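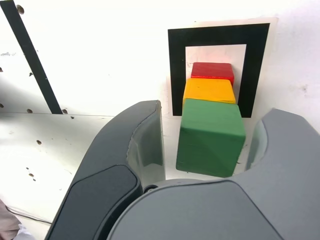
Rui Fonseca wrote:

> Before anybody spends money, can we settle whether the curved fingers are
> any better than the old flat ones? I keep reading that they are. I have
> not seen a number. Also, the last time we changed grippers we changed the
> controller firmware in the same week, and then argued until November
> over which one had fixed it.

Fair, and I was one of the people arguing. I was wrong, but I was very thorough.

So this time only the fingers changed. Same arm, same wrist camera, same Bokorus controller with the firmware left alone. The blocks are the painted wooden ones, green, yellow and red, set in a row one behind another, with the black square behind them for the camera to find itself by. I ran 942 picks over the two sets of fingers, split evenly, and wrote down every drop, including the ones I could have blamed on the table.

Drops:

Flat fingers, 71
Curved fingers, 15

I expected to have to squint at the result and I didn't. Most of the flat-finger drops came when the block was a little twisted in the grip. One corner touches first, the block pivots, and it leaves. The Vallejo fingers seem to let it turn and settle against the pad. I say "seem" as I have no force sensor in there and my evidence is that I stared at it for two evenings.

Now the bad news, as there's always a paragraph of it. The curved ones are fat. With the blocks lined up close, the open fingers want more room than the flat ones did, and on the yellow block I kept nudging a neighbor on the way down. I didn't count a nudge as a drop. If you think I should have, the log has a column for it and you can redo the sum and be disappointed at your leisure.

They also get in the camera's way. From the wrist you see a great deal of finger and somewhat less of whatever you meant to pick up. With the green block in front, the lower part of the square was hidden often enough that the pose estimate would freeze, think about its life, and jump. I got around it by taking the pose fix from higher up and going down blind for the last stretch. Rachid Ragab suggested this on the list ages ago and I told him it was a hack. It is a hack. It works fine.

Things I did not test: anything soft, anything heavier than a block, anything shiny. The red block has a gloss on it and the camera coped, so I'm calm about paint and make no promises about metal. I also left the Grumau controller in its box. Rui, I know you want the two compared, and I would like that too, but it should be its own run with its own fingers-off-everything rule. Otherwise we'll be back to arguing.

Settings, for whoever repeats this. Grip speed was at the default. Grip force was 2000 in whatever unit Bokorus believes in (the manual says "counts", and stops there). Going lower made both sets worse and I stopped recording at that point, so don't ask me for the curve.

The log and the config are in the Clerneslow folder, under fingers. The column named "hmm" is notes. Please leave it called that, the plotting script depends on it now.

If someone with narrow blocks wants to borrow the curved set, write to me off list. I need them back before we do the controllers, and I'd like the screws back too this time.

> P.S. Does the pad come off for cleaning, or is it glued?

No idea. I pulled at one and lost my nerve.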